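Prilidex 폼 컴포넌트 라이브러리 3.9
제품 정보 | 사양 | 라이선스 | 지원

Prilidex는 Angular 기반 관리 화면에서 사용하는 폼 및 데이터 그리드 컴포넌트 묶음이다. 개발사는 Sirley이며, 국내 배포와 기술 지원은 Grukdale이 담당한다. 입력 필드, 날짜 선택기, 트리 선택기, 편집형 그리드를 포함해 총 383개의 지시자와 컴포넌트를 제공한다. 모든 컴포넌트는 반응형 폼(Reactive Forms)을 전제로 작성되었고 템플릿 기반 폼에서는 일부 검증 기능이 제한된다.

주요 변경 사항
편집형 그리드의 행 렌더링이 가상 스크롤 방식으로 바뀌었다. 기존 rowTemplate 속성은 유지되나 행 높이를 고정값으로 지정해야 한다. 높이를 지정하지 않으면 콘솔에 PX-473 경고가 출력되고 이전 렌더링 방식으로 동작한다. 날짜 선택기의 로캘 데이터는 별도 패키지로 분리되었다.
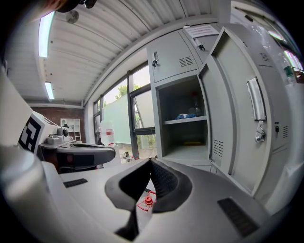

빨간 뚜껑이 달린 작은 빨간색 플라스틱 부품과 그리퍼

설치
패키지는 사내 레지스트리 또는 배포 아카이브에서 설치한다. 설치 후 루트 모듈의 imports 배열에 PrilidexModule.forRoot()를 추가하고, 하위 모듈에서는 PrilidexModule만 가져온다. forRoot()를 두 번 이상 호출하면 검증 메시지 서비스가 중복 생성된다. 테마 파일은 전역 스타일 파일의 맨 위에서 불러온다.

시스템 요구 사항
Angular: 6.1 이상
TypeScript: 2.9 이상
RxJS: 6.2 이상(rxjs-compat 미지원)
브라우저: Chrome, Firefox, Edge, Internet Explorer 11(폴리필 필요)
서버 측 렌더링: 그리드 제외 지원

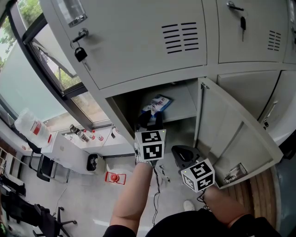
연회색 금속 사물함, 아래 칸이 열린 상태

검증 메시지
오류 문구는 검증기 키와 문자열을 짝지은 JSON 파일로 관리한다. 기본 제공 언어는 한국어와 영어를 포함해 13개이다. 필드 단위로 문구를 바꿀 때는 pxMessages 입력 속성을 사용하며, 이 값이 전역 설정보다 우선한다. 비동기 검증기가 대기 중일 때는 메시지 영역이 비어 있고 pending 클래스만 적용된다.

라이선스
개발자 단위 라이선스와 사업장 단위 라이선스가 있다. 개발자 단위는 최대 아홉 명까지 구매할 수 있고 그 이상은 사업장 단위로 전환된다. 빌드 서버는 사용자 수에 포함하지 않는다. 라이선스 키는 환경 파일에 문자열로 기입하며, 키가 없는 빌드에서는 그리드 하단에 평가판 표시가 나타난다.
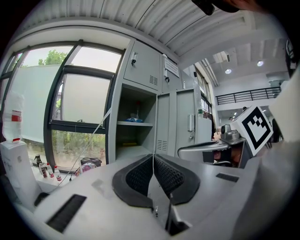

사업장 단위 라이선스에는 소스 코드 열람 권한이 포함된다. 수정한 소스의 재배포는 허용하지 않는다. 구버전인 Ramalho 테마를 사용하는 프로젝트는 변수 이름이 달라 그대로 이전할 수 없으며, 아카이브의 migrate 폴더에 있는 변환표를 참고하여 SCSS 변수를 교체해야 한다.

알려진 문제
- Internet Explorer 11에서 고정 열의 테두리가 1픽셀 어긋난다.
- 트리 선택기를 대화 상자 안에 두면 Esc 키 입력 시 대화 상자가 함께 닫힌다. 10월 패치에서 수정 예정.
- AOT 빌드에서 람다식으로 작성한 기본 검증기가 누락된다. 내보낸 함수로 작성할 것.

문서 담당: Madalena Tavares
기술 문의: Muammer Akyol(Grukdale 지원팀)
최종 수정: 2019-08-01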